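道ぞいのニューサイラン、枯れ葉の片づけ方（手順メモ）

2022-03-04

Pleldale の遊歩道ぞいの大株、毎年やってる枯れ葉取りの手順。聞かれるたびに口で説明してたので書いておく。急いで書いてるので抜けがあったら足します。

対象は細長い帯みたいな葉がわさっと出る、ニューサイラン(フラックス)系の大きい株。庭の小さい鉢植えならここまでやらなくていい。はさみ一本で終わる。

■ いつやるか

うちは春と秋の二回。秋が本番で、9月は軽く見て回るだけ。

真夏の昼は避ける。風の強い日もだめ、まとめた葉が全部飛ぶ。雨の翌日もできれば避けたい。濡れた枯れ葉は重いし、袋の底が抜ける。

時間は朝。午後の日ざしの中でかがむ作業はつらいです。大株ひとつに半日見ておくこと。慣れるともっと早いけど、最初は思ったより進まない。

■ 用意するもの

・厚手の手袋。手首まで隠れる長いもの
・長袖、長ズボン
・保護メガネ(これは絶対)
・剪定ばさみ
・のこぎり鎌、または古いパン切り包丁
・熊手。歯の細かいもの
・硬めのほうき
・ブルーシート
・丈夫な袋
・麻ひも
・砥石
・水、飲むほうの

手袋は Thampi の長いやつを使ってる。革じゃなくていいけど、薄い軍手は通ります。葉のふちで指を切る。紙で切ったときのあの感じ、あれの大きいの。

鎌は安いので十分。すぐ切れなくなるから高いのを買っても同じだった。繊維がとにかく強い。もともと縄を編むのに使われる葉なので、まあ当然か。

保護メガネは、葉先が顔の高さに来るから。しゃがんで根元に頭を突っこむとちょうど目のところに来る。Patricio Jara さんは一度これで目の横を引っかいて、それ以来だれよりも先にメガネをかける。

■ 作業の前に

まず通る人のこと。道の端で作業すると、長い葉や熊手の柄が道にはみ出す。シートは道幅の半分まで。自転車が来る道なら手前に目印を置く。コーンがなければバケツでいい。

つぎに株の中を見る。手を入れる前に熊手の柄で根元を軽くたたいて、少し待つ。蜂の巣、トカゲ、鳥の巣、いろいろいる。鳥の巣があったらその株はやめて、後日。蜂も同じ。自分で何とかしようとしない。

ごみも混じってます。空き缶、袋、たまにガラス。枯れ葉を素手でかき集めないこと。

道具は道の反対側にまとめて置く。枯れ葉の上に剪定ばさみを置くと、まず見つからない。柄に赤いテープを巻いておくと少しまし。

■ 手順1 落ちてる葉を道から引きはがす

いきなり株を切り始めない。先に足元。

枯れて落ちた葉は、からみ合ってマットみたいになってる。上から熊手でかいても滑るだけで進まない。道の側から、舗装のふちに歯を引っかけて、株のほうへめくり上げるように。めくれたら手でつかんで、くるくる巻く。じゅうたんを巻く要領。巻いたらシートへ。

舗装のふちがどこにあるか分からなくなってる場合がある。熊手の歯がカリカリ鳴るところが舗装。音が消えたら土。 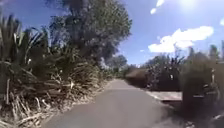
道の左側、大きな株の足元。からんだ枯れ葉がアスファルトのきわまで来ている。

ここまで広がってたら、手前の端から順に奥へ。真ん中から手をつけると、からんだ葉を両側から引っぱることになって疲れます。日なたと日かげがあるなら日なたを先に、朝のうちに。

巻き取りが終わるとたいてい下に細かいくずの層が出てくる。黒っぽくて、半分土になってるやつ。道にのってる分だけほうきで株側へ戻す。土の上の分はそのまま。取りすぎない。根元が丸裸になると夏に乾きます。

■ 手順2 ぶら下がってる枯れ葉を抜く

つぎ、株についたままの枯れ葉。

全体がうす茶色になった葉を一枚つかんで、下向きに引っぱてみる。横でも上でもなく、下、すこし外側へ。完全に枯れてれば根元からスポッと抜ける。抜けたらあたり。どんどん行く。

抜けないのは無理しない。力いっぱい引くと、扇みたいに重なった根元ごとぐらつく。最悪、元気な葉までついてくる。しりもちもつく。抜けないのは鎌の番。

一枚ずつがコツ。束でつかむと手袋の中で滑って、ここで手を切る人が多い。

■ 手順3 抜けない葉を切る

根元のできるだけ低いところ。葉を片手でぴんと張って、鎌を自分と反対側へ向けて、斜め下に引く。手前に引かない。ひざの前に刃を持ってこない。

剪定ばさみだと一枚は切れるけど、続けると繊維がはさまって刃が閉じなくなる。はさまったら開いて、たてにしごいて取る。はさみは細い葉と花茎用と思っておけばいい。

途中で切るのはなし。葉の真ん中でばっさり揃えると、切り口が茶色くなって何か月もそのまま。刈り上げた頭みたいになる。道にはみ出して邪魔な緑の葉も、切るなら根元から一枚まるごと。

切っていい葉
・全体が茶色
・半分以上枯れてる
・折れて道に倒れてる
・道の上、人の顔の高さに突き出てる

残す葉
・緑で立ってる
・先だけ茶色い
・真ん中から出てる新しい葉(これは触らない)

先だけ茶色いのが気になる人は、先を斜めにちょん切って形を似せる。人通りの多いところだけでいい。全部やってたら日が暮れます。

アーチみたいに垂れてる緑の葉は、枯れてるわけじゃないです。そういう姿の植物。立てようとしてひもでしばるのも見たことがあるけど、中が蒸れて根元がぬるぬるになってた。しばらない。

■ 手順4 古い花茎

花茎は太くて、枯れると黒くて硬い。のこぎり鎌で根元から。揺らして簡単に折れるのは折ってしまってもいいけど、折れ口がとがるので最後に切り直す。

まだ鳥が来てるなら残す。種を取りたい人も残す。

長いまま袋に入れると袋が破れる。半分に切って、別にしばっておく。乾いたのは支柱に使えるので、Mirta Troncoso さんがいつも豆用に持って帰る。今年のもたぶん予約ずみ。

■ 手順5 中のつまりを取る

見落としがちなところ。株の真ん中、葉の付け根の間に、上の木から落ちた葉がつまってる。近くに大きい木が立ってる場所は特に。

手を奥まで入れないで、柄の長い小さい熊手か、曲げた針金でかき出す。乾いてればぽろぽろ出る。湿って固まってたら、ほぐすだけほぐして次の日に。

ついでに見ておくもの。

白い綿みたいなのが付け根についてたら、カイガラムシの類。軽いうちは濡らした布でふき取る。ひどい葉は葉ごと切って、ほかの枯れ葉と混ぜないで処分。

葉の根元が柔らかくて変なにおいがしたら腐れ。その扇をまるごと外す。使った刃物はふいて消毒してから次の株へ。

■ 手順6 まとめる

ここが実はいちばん面倒。

葉は長いまま、向きをそろえて寝かせる。根元側を全部同じほうへ。そろえてから麻ひもで二か所しばる。ばらばらのまま袋に押しこむと、ほとんど空気で、しかもつき破る。

しばる太さは両腕でかかえて指先が届くくらいまで。長さは80センチに切っておくと、うちの回収所では文句を言われない。自治体でちがうので自分のところで確認してください。

ひもがなければ緑の葉を一枚裂いて使う。切ってすぐの葉をたてに細く裂いて、結び目を二重に。これが強い。麻ひもを忘れた日に覚えた。

■ 捨て方、使い道

コンポストに入れるのはすすめない。分解がものすごく遅い。入れるなら指の長さに刻んで、少しずつ。チッパーも注意。長い繊維が軸に巻きつく。うちで借りた Wikuvau の小型は開始すぐに止まって、そのあとの掃除のほうが長かった。機械を借りる前に、繊維の多い葉に使えるか店に聞くこと。

借り賃は一日3000円でした。手でしばるほうが早かったです。

使い道としては、

・刻んで、通らない場所のマルチに
・しばった束をそのまま斜面の土止めに
・緑の葉は誘引ひもに
・かご編みの人にあげる(緑のきれいな葉だけ、枯れたのはいらないそうです)

燃やすのはやめて。乾いた葉は火が一気に回る。道のそばで枯れ葉がたまったままなのがよくない理由のひとつもこれ。たばこの投げ捨てがこわい。

■ 手順7 道の仕上げ

束を全部どけてから、ほうき。

道の真ん中から端へ掃く。端に集まったら株側の土へ。舗装の上に葉が一枚でも残ってると、雨の日に足が滑る。特にカーブのところと日かげ。日かげは乾くのが遅いので、念入りに。

舗装のふちに根や土がのり上げてる場合は、平たいスコップで削ぐ。ふちの線が見えるところまで。深く掘らない、舗装の下がえぐれる。

ひび割れや継ぎ目に細い葉がはさまってたら手で抜く。熊手でガリガリやると舗装のほうが欠けることがあるので。

最後に自分で歩いてみる。行って、戻って。それから道の端ぎりぎりをもう一度。腕に葉が当たったらそこはまだ切り足りない。子どもの目の高さも見る。大人の腰のあたりに葉先が出てるのは、子どもには顔です。

■ ふちを保つには

株の足元と舗装のあいだに、すき間をつくっておくと次が楽。靴ひとつ分あれば違う。そのすき間には何も植えない。バークを敷いてもいいけど、鳥が道へ蹴り出す。うちは敷くのをやめた。

板や金属のふち止めは、大株相手だとあまり効かない。葉は上を越えてくる。

株そのものが道に寄ってきてたら、枯れ葉取りでは追いつかない。株分けです。これは別の作業で、スコップじゃなくてつるはしと人手がいる。いま Cleta の横の列で計画中、終わったらそっちも書く。

■ よくある失敗

全部丸刈りにした
→ 戻るけど遅い。その間ずっとみっともない。弱ってる株だとそのまま枯れこむことも。

枯れ葉を株の中へ押しこんで隠した
→ 気持ちは分かる。中が蒸れる、虫がつく、次の人が泣く。

ブロワーで飛ばそうとした
→ 落ち葉とちがって飛ばない。からんでるので。くずの仕上げだけなら使える。

草刈り機の紐で足元を刈った
→ 巻きつく。すぐ巻きつく。

束を道ばたに置いて帰った
→ ひもがゆるんで風で広がって、元よりひどくなった。その日のうちに運ぶ。

■ 手を切ったら

浅い傷でも地味に痛い。水でよく流して、押さえて、絆創膏。葉の付け根のぬるっとした汁は、肌の弱い人だとかゆくなるかもしれないので早めに洗う。服につくと茶色いしみになって落ちにくいです。いい服で来ない。

目に入った、目を突いたときは作業やめて眼科。こすらない。

■ 道具の後始末

鎌とはさみは、繊維を取って、水でふいて、乾かして、油。刃は帰る前に軽く研いでおくと次が楽。汁がついたまま一晩置くと刃が開かなくなる。

熊手の歯にからんだのは、乾いてからのほうが取りやすい。その場でいらいらしながら取らなくていい。

ブルーシートは裏返してはたく。たたむ前に鎌が残ってないか見る(やりました)。

■ 短くまとめた順番だけ

足元を巻き取る → 抜ける葉を抜く → 抜けない葉を根元で切る → 花茎 → 中のつまり → しばる → 掃く → 歩いて確認

印刷して持っていく人はこの行だけでいいと思う。

■ 追記

砥石の番手を聞かれたので。1000番ひとつで足りてます。のこぎり鎌は研げないので、切れなくなったら替える。

古い葉を抜いたあと水をやるべきか、も聞かれた。地植えの大株ならやらなくていい。鉢ならふだんどおり。

株分けの件、つるはしを持ってる人がいたら声をかけてください。一本足りない。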